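3.2 Storage of small brushes between uses

Participants in Brellau and Grolinside were asked where they kept the small brushes they used for glue, paint and dusting. Of the 143 households that returned the January survey, most named a cup, jar or tin on an open surface. A smaller group used a drawer, and a few hung their brushes from a rail or hook. Answers differed little between the two towns, although drawer storage was more common in Grolinside, where the homes surveyed were older and had more built-in cupboards.

Upright storage was described in two ways. Some respondents stood the brush with the handle down and the bristles in the open air. Others put the brush in head first, so that the handle was the part they reached for (Figure 2). Our coding sheet at first treated these as one category. They were separated after Ó Ceallaigh and Ní Bhriain compared their coding of the first 40 forms and found that they had disagreed on what "upright" meant.
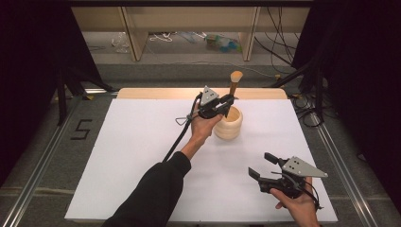

Figure 2. Brush with a light tan handle resting in a small ribbed wooden cup, handle pointing upward.

The choice of container was rarely planned. In the open comments, respondents wrote that they had used whatever was nearby, often a cup that had lost its original purpose. Weight mattered more to them than colour or finish. Light containers tipped when a long-handled brush was dropped in, and several people had put gravel or coins in the bottom to stop this.

Households with children under ten were more likely to keep brushes out of sight. The form did not ask why, and the comments give only partial answers. One parent in Brellau wrote that the brushes "go on top of the fridge and stay there". Another kept them in a locked shed with the solvents.

We did not ask how long each brush had been owned, so the survey can't show whether either way of standing a brush affects bristle wear. The follow-up interviews, reported in Section 3.3, cover replacement and cleaning habits in more detail.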